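Sticky drawers: which tips are worth your time

October 2020

Every list of household hacks has a cure for a drawer that drags, and most of them end with you buying something. I'm not convinced. Start by pulling the drawer out and emptying it. Half the "warped" drawers I've met had a receipt or a pen cap jammed behind them.

Next, rub a plain white candle along the runners. Skip cooking oil, whatever your aunt says – it collects dust and goes gummy. If wax doesn't help, sand the rubbed spots lightly with 200 grit. The 100 grit everyone recommends takes off more than you'd think.

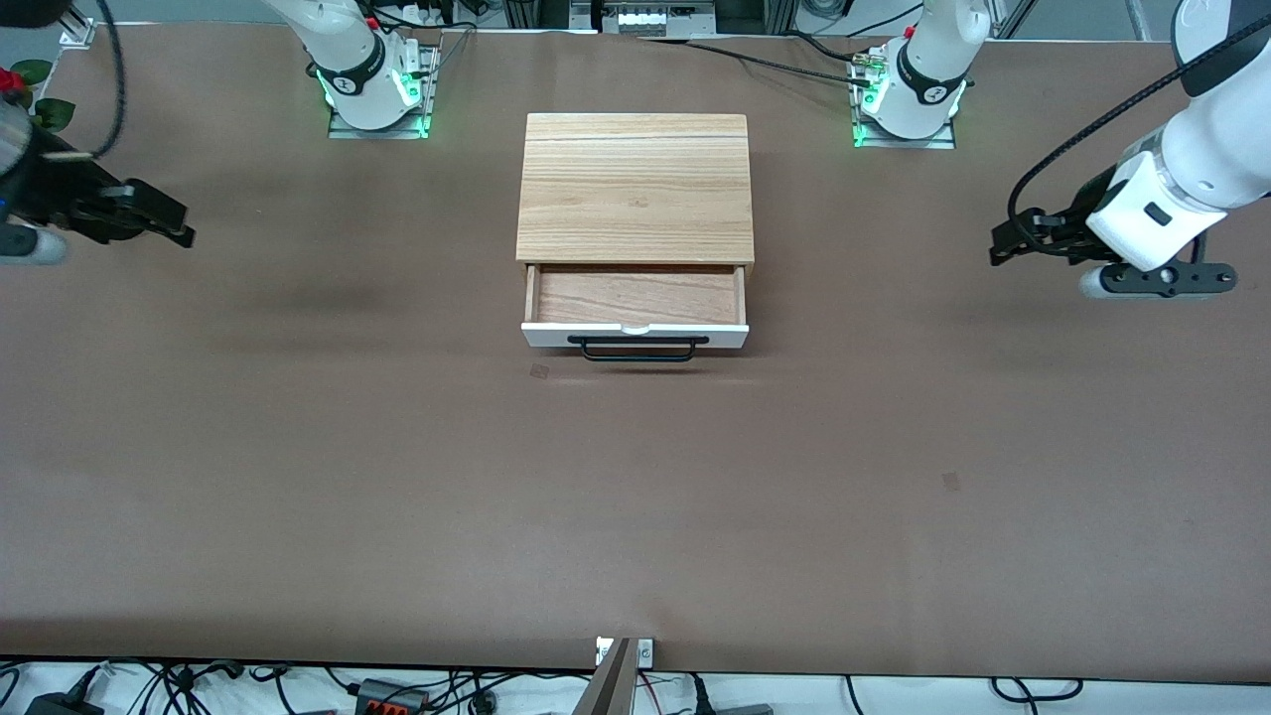

A small drawer with a black bar handle, pulled partly open.

Drawer fresheners I'd leave at the store. The Hiltura sachets claim to last 3,000 hours, and I'd love to know who sat there sniffing. An open box of baking soda did the same job in my dresser from January on.

As for sticky pads and tape on painted walls, "removes cleanly" is a hopeful phrase. Warm the pad with a hair dryer and peel slowly, keeping it close to the wall. Try a hidden corner first.
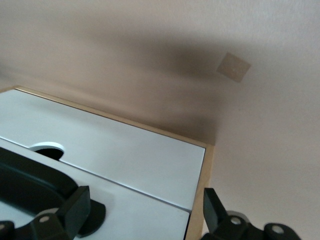
Painted wall beside a white cabinet with light wood edging.

Leftover glue usually rolls off under a thumb. Volthorpe sells a spray for it. I still use my thumb.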